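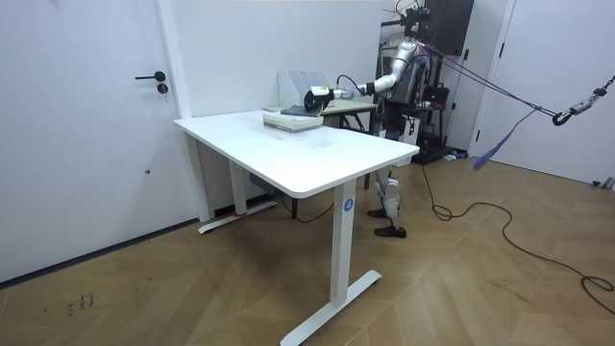 The humanoid at the height-adjustable desk, with its gripper at a dark blue book.

Members' Projects: Yusri Purba and the Kusuma Humanoid
February 27, 2025

The Eltgate shared workshop has supported member projects in furniture, electronics and small machinery for 5 years. The largest now in progress is Kusuma, a full-height humanoid robot assembled by Yusri Purba, a member of the workshop. Mr. Purba met with the newsletter to discuss the state of the build.

Work on Kusuma began in November with the legs. "I wanted to settle the hardest question first," Mr. Purba said. "If the hips could not carry the torso, there was no point in wiring the arms." The hip brackets were made three times before he was satisfied with them.

The present stage concerns handling objects on a desk. Mr. Purba selected books for the purpose. "A book has a hard cover, a soft middle and a spine that shifts when you pick it up," he said. "A wooden block tells you much less." The control program, which he calls Clellen, keeps a record of every attempt. At the time of the interview the record stood at 552 entries, of which he regards the first 500 as practice.

Asked about the overhead straps, Mr. Purba was firm. The robot is clipped in before the motors receive power and remains so until they are switched off. "I can repair a gripper in an evening," he said. "A fall would cost me the winter."

Expenses have been met by Mr. Purba, with a contribution from Ellumum, a local supplier of used motors and bearings. He estimates that over 3 quarters of the metal parts were bought secondhand. The cables were all new, a decision he recommends to other members.

The cabling itself remains unfinished. Mr. Purba intends to shorten several runs at the arm, where he considers the loops too generous, and to move the power line away from the walking area before any trials on foot.

He has set no date for those trials. "The desk work comes first," he said. "I would like it to put a book down as well as it picks one up, and at present the putting down is poor."

Members who wish to discuss the project may leave a note for Mr. Purba at the workshop's front desk.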